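Rechercher dans les cours OK

Imprimer | Envoyer par e-mail

Séance 5 – Emballage et promesses de conservation

Le sous-vide jouit d'une réputation que je trouve un peu surfaite. On retire l'air, on freine l'oxydation et les germes aérobies, d'accord. Mais les anaérobies s'en accommodent fort bien, et un film soudé ne remplace pas le froid quand le produit l'exige.

Prenez l'étude Indix, citée partout : 200 sachets suivis, 194 jugés « conformes ». Conformes à quoi ? Le critère était l'aspect, apprécié à l'œil par deux personnes. Aucune mesure de pH ni d'activité de l'eau – c'est maigre pour conclure sur la sécurité.

À lire pour mercredi : Moura, chapitre 5, en gardant en tête que ses essais portent sur un seul film.

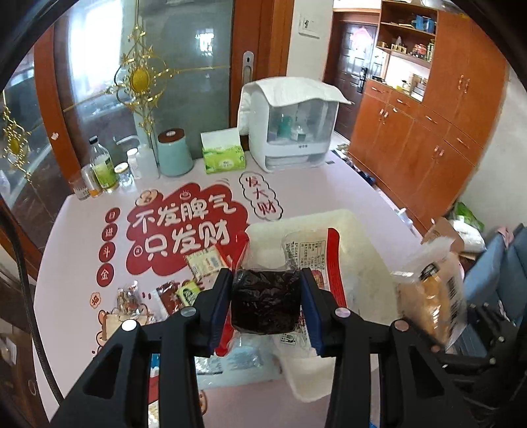 Reste la question des dates. Une durée affichée vaut pour une température donnée, et le consommateur la lit comme une garantie absolue. Le tableau de Bepari suppose un frigo réglé à 4 °C jour et nuit. J'attends encore de voir ce frigo.

Documents récents
Séance 4 – Salage et séchage
Séance 3 – Activité de l'eau
TD Thakur – Lire une étiquette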